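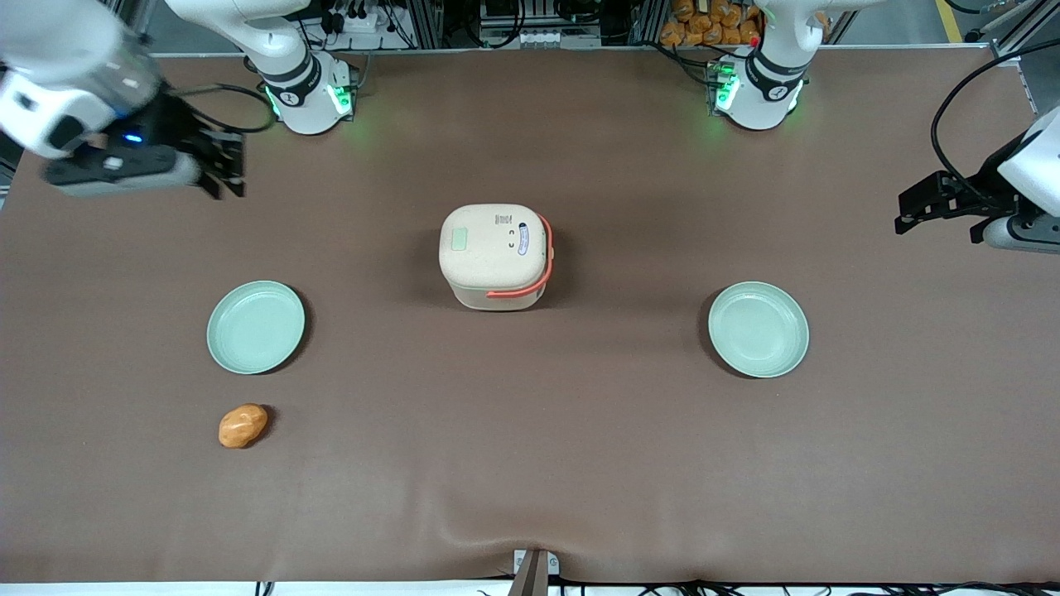

Can you visit the Brudside workshop without booking? Only on open days, and the next one is in December. Any other time you need to email Filico first.

I went to the one on 8/22/21. Posting my notes in order for the people who asked.

1/ Parking is behind the Adams building. The front lot is staff only and they do check. Sign-in took a while because the sheet only had room for one line per person and everyone wrote their company name over two.

2/ Kyrylo Karpenko ran the kitchen table demo. Two arms, one rice cooker, a pale green plate either side of it. He talked us through the task before starting and took questions the whole way, which slowed him down but made it a better session.

3/ Someone asked why a rice cooker. He said lids are hard. The shape is rounded, there isn't much to grab, and a lid that's slightly off looks a lot like a lid that's on.

4/ The potato-shaped thing by the left plate got more questions than the arms did. Lumpy and shiny is a good test for a gripper, apparently.

5/ Fidelina Benavides gave the numbers talk. They have logged 737 attempts at the table tasks so far and count 528 of those as clean. I asked what clean means — no human hand on anything from start to finish.

6/ Mawar Tambunan covered safety. Stay on your side of the yellow line, bags off the floor, no leaning in for photos.

7/ The Stedeck software session was full by the time I got there. Liviu Enache is sending his slides to anyone who left an email address. I haven't received mine yet.

8/ Allow around 2 hours. Tea is free, lunch isn't. The ramp is on the east side and the door there is heavy, so ring the bell.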